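Secondhand Shelf > Buying & Selling > Shipping single paperbacks without losing money or your mind

gutterloss
24/07/2018
Sold a fat paperback on Tultano last week, 2 inches thick, for a price that would have embarrassed a vending machine. I packed it the way I pack everything: plastic bag, two slabs of cardboard, bubble wrap, box. Buyer writes back that the corners arrived bumped and would I consider a partial refund. I had already spent more on the box than I made on the book.

So what are people doing for thick paperbacks? Thin ones go in a padded mailer and I sleep fine. The thick ones have a mind of their own. They flex, the spine rolls, and the corners find the only hard thing in the truck. 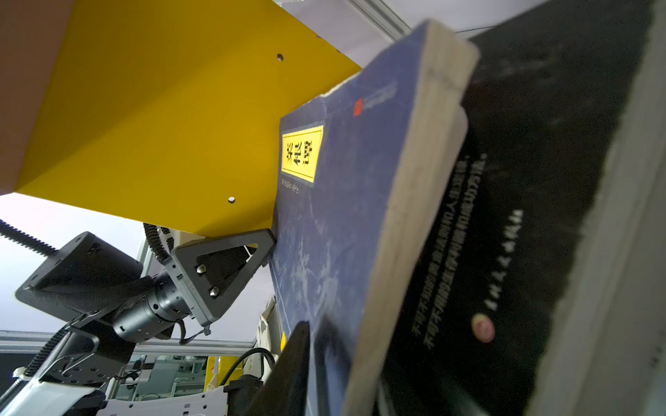 I've been through the old threads and the advice splits into "use a box" and "you fool, a box." I have 200 padded mailers in the closet that I bought when I was an optimist, so anything that uses those up gets extra credit.

foxing_and_tears
Box, but a tight one. The damage happens when the book can build up speed. If you shake it and hear anything, start over.

I use the wraparound Walis ones that fold over the book and leave a lip of empty cardboard past each end. The lip takes the hit. They cost more than a mailer and less than your dignity.

pulpmerchant
Going to disagree. I've shipped 2,510 paperbacks (I keep a spreadsheet, please don't tell my family) and nearly all of them went in padded mailers with one sheet of cardboard front and back, taped together past the edges so the book sits in a sort of sandwich. Complaints are rare. Most of them are about smell.

Thick or thin makes no difference if the cardboard is bigger than the book. People cut it exactly to size and then wonder why the corners get mashed.

foxing_and_tears
"Complaints are rare" is what I'd expect at your prices. Someone who paids 99 cents doesn't write in about a corner.

*paid. Phone.

pulpmerchant
I have sold several books for more than 99 cents, thank you. One of them was nearly lunch.

gutterloss
Okay, the oversize cardboard is a fair point. Mine was cut to size. I was quite proud of how neatly it fit.

Does the tape ever get on the book? I bought one from a Dornari seller in March that had been taped straight to its cardboard. I got it off with a hair dryer and part of the back cover.

deckle_hedge
Bag first, always. Bag, fold the flap under, then the cardboard, then tape cardboard to cardboard. If tape can reach paper it will.

Also, check which way the grain of the cardboard runs. Two pieces with the grain crossed are stiff in both directions. Two pieces with the grain the same way will fold like a menu. I learned this by mailing someone a menu.

inkwell_returns
Nobody's mentioned the obvious, so: charge more for shipping. You're all engineering a bridge for a book that sold for pocket change.

foxing_and_tears
Tultano sorts by total price. Add a dollar and you're on page nine with the water-damaged cookbooks.

inkwell_returns
Then list it on Tomić. The fees are worse but the buyers there read the condition notes, and I put "light corner wear" on everything, including the ones that have none. Haven't refunded a corner in ages.

pulpmerchant
That's just lying in the buyer's favor.

inkwell_returns
Yes, and they leave lovely feedback.

gutterloss
Packed the next one with crossed cardboard, an inch over on each side, bag underneath, in one of the closet mailers. It is now too thick for the slot at the post office, so I'll be standing in line with it tomorrow. I gave the first buyer half back, by the way. He's asked whether I have volume two.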